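주거·실내환경 > 소형공간 계획 > 연구논문

4. 책상과 냉장고가 한 공간에 놓이는 경우

4.1 대상 공간과 조사 항목

이 장에서는 앞 장에서 분류한 공간 가운데 작업용 책상과 냉장고가 칸막이 없이 같은 방에 놓인 사례를 다룬다. 해당하는 공간은 모두 22곳이며, 원룸형 주거와 소규모 작업실이 섞여 있다. 주방이 벽이나 문으로 나뉘어 있는 공간, 냉장고가 붙박이장 안에 들어가 문을 열기 전에는 보이지 않는 공간은 제외하였다. 식탁을 책상으로 겸용하는 경우는 포함하되, 하루 중 식사에 쓰이는 시간이 더 길다고 답한 곳은 제외하였다.

조사 항목은 가구의 배치, 통로의 폭, 바닥 마감, 콘센트의 위치, 그리고 사용자가 답한 불편 사항이다. 배치는 평면 스케치와 줄자 측정으로 기록하였고, 측정값은 공간마다 두 차례 재어 차이가 나는 경우 다시 재었다. 걸레받이가 있는 벽에서는 벽면이 아니라 걸레받이 앞면을 기준으로 삼았다. 냉장고의 깊이에는 손잡이를 포함하였다. 손잡이를 뺀 제품 치수를 그대로 도면에 옮기면 실제 통로가 계획보다 좁아지는데, 예비조사에서 이 문제가 반복해서 나타났다.

현장 기록은 제1저자가 맡았고, 면담은 Kartini Wibisono가 별도의 질문지로 진행하였다. 면담은 가능한 한 해당 공간 안에서, 사용자가 평소 앉는 자리에서 하였다. 몇몇 사용자는 처음에는 불편이 없다고 답하였으나 면담 도중 냉장고 문을 여닫거나 의자를 옮기면서 답을 고쳤다. 이런 경우에는 고친 답을 자료로 쓰고 처음의 답은 비고란에 남겼다.

4.2 배치의 유형

책상과 냉장고의 관계는 나란한 배치, 직각 배치, 마주 보는 배치로 나누었다. 나란한 배치는 책상의 짧은 변과 냉장고의 옆면이 같은 벽을 따라 이어지는 경우이다. 직각 배치는 책상과 냉장고가 서로 다른 벽에 붙고 두 벽이 모서리에서 만나는 경우이며, 마주 보는 배치는 두 벽이 서로 맞은편에 있는 경우이다. 책상이 벽에서 떨어져 방 가운데에 놓인 경우에는 사용자가 앉았을 때 바라보는 방향을 기준으로 가장 가까운 유형에 넣었다.

나란한 배치는 벽 한 면을 모두 가구가 차지하는 대신 방의 나머지 부분이 비교적 넓게 남는다. 방이 좁고 긴 경우에 주로 나타났다. 이 유형에서는 책상 끝과 냉장고 옆면 사이의 틈이 문제가 되었다. 틈을 두지 않으면 냉장고 옆면의 열이 책상 위 물건에 닿고, 틈을 넓게 두면 그 사이에 종이나 펜, 충전기 따위가 떨어져 꺼내기 어렵다. 사용자들은 틈을 막기 위해 두꺼운 종이판, 접은 수건, 좁은 이동식 선반 등을 끼워 두었다. 이동식 선반을 쓴 공간에서는 선반 위에 다시 물건이 쌓여 책상의 일부처럼 쓰이고 있었다.

직각 배치에서는 모서리 부분의 활용이 떨어졌다. 냉장고 문이 책상 쪽으로 열리는 경우 문 끝이 책상 모서리나 의자 등받이에 걸렸고, 사용자는 의자를 밀어 넣은 뒤에야 문을 끝까지 열 수 있었다. 문이 반대쪽으로 열리는 경우에는 이런 간섭이 없었지만 음식을 꺼내어 책상 위에 올리려면 문을 돌아가야 했다. 문의 방향을 바꿀 수 있는 제품이라는 사실을 모르는 사용자도 있었고, 알고 있으나 설치 기사를 다시 부르는 일이 번거로워 그대로 둔 사용자도 있었다.

마주 보는 배치에서는 두 가구 사이의 바닥이 곧 통로가 된다. 앉은 사람의 등 뒤로 다른 사람이 지나가야 하는 경우가 많았고, 혼자 쓰는 방에서는 이 점이 드러나지 않았다. 두 사람 이상이 드나드는 작업실에서는 앉은 사람이 지나가는 사람을 의식하여 의자를 계속 앞으로 당겨 앉는다는 답이 나왔다. Sekar Santoso는 초고를 검토하면서 이 유형을 의자의 상태에 따라 한 번 더 나누자고 제안하였으나, 의자 위치는 하루에도 여러 번 달라져 유형의 기준으로 쓰기 어렵다고 보고 본문에서는 나누지 않았다.

4.3 책상 면의 점유

책상은 폭과 깊이보다 실제로 비어 있는 면이 어디인지가 사용에 더 큰 영향을 주었다. 냉장고가 가까이 있는 책상에서는 냉장고 쪽 끝에 음료, 컵, 포장 식품이 먼저 놓이고 서류와 컴퓨터가 반대쪽으로 밀리는 경향이 있었다. 장을 본 뒤 냉장고에 넣기 전에 봉투를 잠시 올려 두는 자리도 대체로 이 끝이었다. 사용자들은 이를 따로 정한 적이 없다고 답하였다.

흰색 상판은 여러 공간에서 쓰이고 있었다. 방이 밝아 보인다는 이유를 든 사용자가 많았으며, 가구점에서 가장 먼저 배송되는 색이었다는 답도 있었다. 흰색 상판에서는 커피나 양념 자국이 쉽게 눈에 띄어 닦는 횟수가 늘었다. 나무 무늬 상판을 쓰는 사용자는 자국을 늦게 발견하였고, 컵을 두던 자리에 둥근 흔적이 남은 경우가 있었다. 닦는 횟수가 많은 쪽이 관리에 부담을 느낀다고 답한 것은 아니다. 흰색 상판 사용자 중에는 오히려 책상 정리를 미루지 않게 되었다고 말한 사람이 있었다.

예비조사에서 쓰던 Covonik 책상은 상판 뒤쪽에 전선 구멍이 나 있었으나 벽에 바짝 붙이면 플러그가 구멍을 통과하지 못하였다. 본조사에서도 같은 구조의 책상에서 같은 문제가 확인되었다. 사용자는 책상을 벽에서 조금 떼거나 구멍을 쓰지 않고 옆으로 전선을 내렸다. 책상을 떼면 통로가 그만큼 줄고, 옆으로 내리면 전선이 냉장고 앞을 지나게 된다. 두 방법 모두 통로의 폭과 관련되므로 4.5에서 다시 다룬다.

4.4 냉장고의 위치와 외관

냉장고의 자리는 대부분 콘센트와 급배수 설비에 가까운 벽으로 미리 정해져 있었고, 사용자가 바꾼 사례는 적었다. 책상은 입주 뒤에도 몇 차례 옮겨졌다. 그러므로 한 방에서 두 가구의 관계가 달라졌다면 움직인 쪽은 거의 책상이다. 냉장고를 옮긴 사용자는 바닥에 눌린 자국이 드러나 그 자리에 다시 작은 수납장을 놓았다고 하였다.

외관은 은색과 흰색 계열이 많았다. 은색 냉장고는 흰색 책상과 함께 놓였을 때 사용자에게 무난하다는 평을 들었으나, 창을 마주 보는 위치에서는 오후에 문 표면의 반사가 모니터 쪽으로 넘어온다는 불편이 있었다. 반사는 문 표면의 처리에 따라 정도가 달랐다. 책상의 방향을 조금 틀어 해결한 곳도 있고, 문에 메모지와 달력을 붙여 둔 곳도 있다. 메모지를 붙인 사용자는 처음부터 반사를 막으려던 것은 아니라고 답하였다.

소음은 낮보다 밤에 더 자주 언급되었다. 압축기가 도는 동안의 낮은 소리와 멈출 때의 진동이 책상까지 전달된다는 답이 있었고, 진동은 책상과 냉장고가 맞닿은 공간에서만 보고되었다. Kusuma 지역의 작업실 한 곳에서는 책상 다리와 냉장고 옆면이 닿아 있는 것을 확인하고 틈을 둔 다음 다시 물었는데, 사용자는 소리는 그대로이지만 손에 느껴지던 떨림은 사라졌다고 하였다. 계측기를 쓰지 않은 응답이므로 경향을 보여 주는 자료로만 제시한다.

냉장고 윗면은 거의 모든 공간에서 수납 자리로 쓰였다. 종이 상자, 쌀 포대, 여분의 휴지, 쓰지 않는 조리 기구가 올라가 있었다. 책상에 앉은 자세에서 이 물건들이 시야에 들어오는 경우 방이 어수선하게 느껴진다는 답이 많았고, 시야에 들어오지 않는 경우에는 물건의 양이 비슷해도 그런 답이 드물었다.

4.5 통로와 바닥

통로는 의자를 책상 밑으로 밀어 넣은 상태와 사람이 앉은 상태로 나누어 측정하였다. 두 상태의 차이는 300mm를 넘는 경우가 많았으며, 의자에 팔걸이가 있어 상판 밑으로 들어가지 않는 공간에서는 차이가 작은 대신 처음부터 통로가 좁았다. 도면상의 통로 폭만으로는 이 차이를 읽을 수 없다. 따라서 본 연구에서는 앉은 상태의 폭을 주된 값으로 삼고 밀어 넣은 상태의 폭은 참고로만 적었다.

냉장고 앞에는 문을 여는 데 필요한 바닥과 사람이 서는 바닥이 함께 있어야 한다. 아래 칸의 서랍을 당기려면 몸을 숙이고 한 걸음 물러서야 하므로 필요한 깊이가 늘어난다. 이 깊이가 책상 의자의 자리와 겹치는 곳에서는 책상을 쓰는 동안 아래 칸을 거의 열지 않는다고 하였다. 그 결과 자주 먹는 음식이 위쪽 칸으로 모이고, 아래 칸에는 오래 둔 식품이 남았다. 100mm만 여유가 더 있어도 의자를 움직이지 않고 서랍을 열 수 있는 공간이 있었으나, 그만큼 책상을 옮기려면 반대쪽의 옷걸이나 침대를 함께 옮겨야 하였다.

나무 바닥에서는 의자 바퀴 자국과 냉장고 앞의 물 자국이 주된 관리 문제였다. 의자 밑에 깔개를 둔 공간에서는 바퀴 자국이 줄었지만 깔개의 가장자리가 냉장고 앞까지 나오면 발에 걸렸다. 깔개를 잘라 쓴 사용자도 있다. 냉장고 앞의 물 자국은 얼음이나 채소를 꺼낼 때 생긴 것으로 사용자들이 설명하였고, 마감이 벗겨진 이음매에서 색이 짙어진 부분이 확인되었다. 타일이나 비닐 계열 바닥에서는 물 자국에 대한 언급이 없었으며, 그 대신 겨울철 발이 차다는 답이 나왔다.

전선은 바닥을 가로지르지 않도록 벽을 따라 돌리는 것이 일반적인 권고이다. 그러나 벽 콘센트가 냉장고 뒤에 있는 공간에서는 책상용 전원을 다른 벽에서 끌어와야 했고, 연장선이 통로의 가장자리를 따라 놓였다. Tarnell의 공동 작업실에서는 몰딩으로 전선을 덮었는데, 몰딩의 높이 때문에 책상 다리가 벽에 붙지 못하고 상판 뒤로 좁은 틈이 생겼다. 그 틈으로 연필이 빠진다는 답이 있었다. 냉장고와 책상용 기기를 하나의 멀티탭에 연결한 사례는 현장에서 사용자에게 알리고 분리를 권하였다.

4.6 사용자의 조정

같은 방에서 지내는 기간이 길수록 가구 자체를 옮기기보다 작은 물건으로 불편을 줄이는 경향이 나타났다. 책상 끝에 쟁반을 두어 음식이 놓이는 범위를 정하거나, 냉장고 문에 자석 바구니를 달아 책상에 있던 필기구를 옮긴 사례가 있다. Olell 선반을 책상 위에 올린 사용자는 수납은 늘었으나 냉장고 문을 열 때 선반 끝이 팔꿈치에 닿는다고 하였고, 선반을 반대쪽 끝으로 옮긴 뒤에는 조명이 가려졌다고 하였다.

조정이 실패한 뒤 원래대로 되돌린 경우도 기록하였다. 커튼으로 냉장고를 가린 공간에서는 커튼 자락이 문틈에 끼여 한 달이 되지 않아 떼어 냈다. 책상을 창가로 옮긴 공간에서는 12월에 외풍이 심해 다시 냉장고 옆으로 돌아왔다. 이런 사례에서 사용자는 불편이 남아 있음을 알면서도 현재의 배치를 가장 나은 것으로 평가하였다. 만족도만을 묻는 설문으로는 불편의 내용이 드러나지 않는다는 점에서, 향후 조사에서는 이전 배치의 이력을 함께 물을 필요가 있다.

공동으로 쓰는 작업실에서는 조정의 범위가 더 좁았다. 냉장고는 모두가 쓰고 책상은 한 사람이 쓰는 경우, 책상 사용자가 의자의 위치를 정할 수는 있어도 냉장고 앞의 통행을 막을 수는 없다. 냉장고에서 가장 가까운 책상은 늦게 들어온 사람에게 배정되는 일이 많았다. 자리를 바꾼 뒤에도 이전 사용자의 물건이 책상의 냉장고 쪽 끝에 남아 있는 곳이 있었는데, 다른 사람들이 그 부분을 이미 공용 받침대로 쓰고 있어 치우기가 애매하였다고 한다.

그림 2는 이 장에서 다룬 가구 구성의 한 예로, 책상과 냉장고가 같은 방에 있고 바닥은 나무이다. 배치 유형별 측정값은 다음 장에서 의자의 종류에 따라 나누어 제시한다.

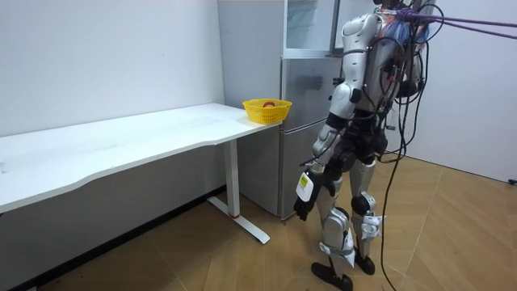
그림 2. 흰색 책상과 은색 냉장고가 함께 있는 나무 바닥의 실내.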